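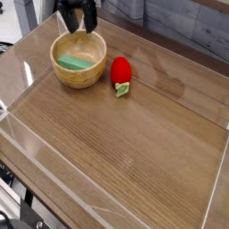 Re: Oil or soap for everyday wooden bowls?
From: Pak-hei Tsai
To: Kitchen wood list

Dear Rianne, dear all,

On 2018-04-07, Rianne Jacobs wrote:

> I inherited a set of salad bowls from my aunt, beech I think, and they
> have gone gray and a bit furry inside. The shop in town sold me a bottle
> of Talum oil and told me to put on one coat and leave it overnight. Now
> the bowls are sticky and my lettuce smells like a paint store. Did I do
> something wrong? And is it true that in some countries people use only
> soap on their wood? I would like to go on eating from them and I don't
> want to sand them every year.

You followed the advice you were given, so please don't blame yourself. I think the advice was too short. I had the same sticky surface in February with another oil, Chacko, on a bread board. It took me a long time to understand it, so I will write down what I learned. English is my third language, please ask if something is not clear.

First, the stickiness. A hardening oil needs air to dry. If it lies thick on the surface, the top makes a skin and under the skin it stays soft. The bottle says "apply generously", and this is fine, but you must also wipe generously. After 16 minutes I take an old cotton cloth and wipe until I believe that I have removed everything. What is left inside the wood is enough.

To save the bowls you have now, try a cloth with a little fresh oil of the same kind. Rub the sticky places in circles. The new oil softens the old one and you can wipe both away together. On my board I did it two times. Then let the bowls stand on their sides in a room with open window, not stacked. The smell in my case was gone after six weeks, but my kitchen was cold. In a warm room it should go faster.

One warning, and I am serious here: oily cloths can catch fire by themselves if they lie in a ball in the trash. Spread them flat outdoors until they are stiff.

Now to your question about soap. Yes, it is true, and I use it myself for everything that touches salad. You need plain soap flakes without perfume. I put 50 grams in one liter of hot water, stir, and leave it until the next day. It becomes a kind of soft jelly. Then:

Wash the bowl with hot water and let it dry. The fibers will stand up, this is the furry feeling you describe.

Sand lightly with fine paper, always with the grain where you can. In the bottom of a bowl it is difficult to follow the grain, so don't worry too much there.

Rub in the soap jelly with a sponge, wait a few minutes, and wipe off what the wood did not take. Let it dry and repeat. I do three rounds for a new bowl, and later one round when it begins to look dry.

The soap finish will not keep out beet juice or turmeric. It also gives no shine, the wood stays pale and a little silky. My sister finds it looks unfinished and she oils all of hers with Wurkitz, so opinions in one family can be different. What I like is that the repair is so easy. When there is a stain I wash, sand a little, put soap, and next day I have my bowl back.

But please note — soap will not go well into wood that is already full of hardened oil. So for the bowls which you have treated with Talum, I would stay with oil, thin coats only. If there is one in the set that you did not oil yet, that is the one for a soap test. You can then compare them for some months and tell us.

About sanding every year: I never do it. The grain rises strongly the first two or three times, and after this the wood becomes calmer. I would also avoid very fine paper. I once went up to a very high number, with a pack from Skamex that was not cheap, and the surface was like glass and took almost no soap. For the old gray surface you can start with 100 and finish with something finer, until your hand is satisfied.

For daily washing I use warm water, a soft sponge and a drop of dish soap, inside and outside both. If only the inside gets wet, the bowl moves and can crack at the rim. I don't soak them and I don't put them near the radiator. I also don't leave a wet sponge lying in the bowl overnight. I did this one time and got a dark spot, and it is still there.

Can you tell us how thick the walls are, and if there are any cracks that go through? With a crack I would do things in a different order, and there are people on this list who know more about that than me.

Kind regards,
Pak-hei

P.S. The gray color comes often only from the surface. Try first in a small place under the foot of the bowl before you sand the whole thing.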